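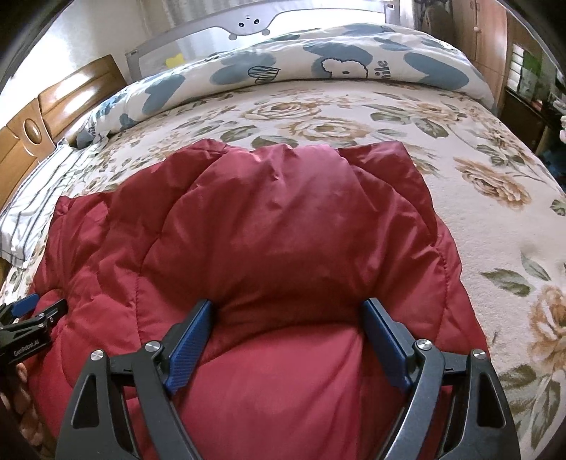

Pirness Trail Register, data card
Version 2, 31/12/2018

What is in it

The register lists 171 marked walking paths in the Pirness hills and in the valley of the Warnix stream. For every path we give the start and the end, the length in kilometres, the total climb, the kind of surface, and the months in which the path is normally open. Shelters, springs and campsites are in a second file, because one shelter often belongs to several paths.

Files

paths.csv: one row per path
places.csv: one row per shelter, spring or campsite
lines.gpx: the recorded line of each path
changes.txt: what is different from version 1

The files are UTF-8. Columns are separated by a semicolon, and the decimal mark is a point. An empty cell means that we do not know the value. A zero is a real zero.

How it was collected

Barnabás Tóth and Mariann Kovács walked the paths and recorded the lines with a GPS receiver. Forough Nikzad cleaned the recordings and calculated the climb from a height model with a 10-metre grid. The names follow the signposts. Where a signpost and the printed map disagree, the map name is in the column name_alt.

The paths on the north side of Coetzee ridge were walked in October, when there was already snow above the last shelter. There the line was drawn by hand from the older map, and the column source says "drawn". Please do not use these parts for navigation.

Known problems

Under the cliffs near the Warnix gorge the signal is poor and the line jumps from one bank to the other. We smoothed it, but the lengths there are probably a little too long.

The column surface has only one value per path. A path which begins as a forest road and finishes on rock is marked by its longer part.

Springs were not tested. The column water tells only whether water was running on the day of the visit.

Two paths cross the grazing land at Cosarton. The gates are closed during lambing, and the dates change every year, so they are not in the file.

Use

You may copy and change the data for any purpose if you name the Pirness Trail Register as the source. Corrections go to Imre Bozsik, with the path number and, if possible, your own GPX recording. The signposts themselves are the work of Tibor Szilágyi, so please report a broken or missing post to him.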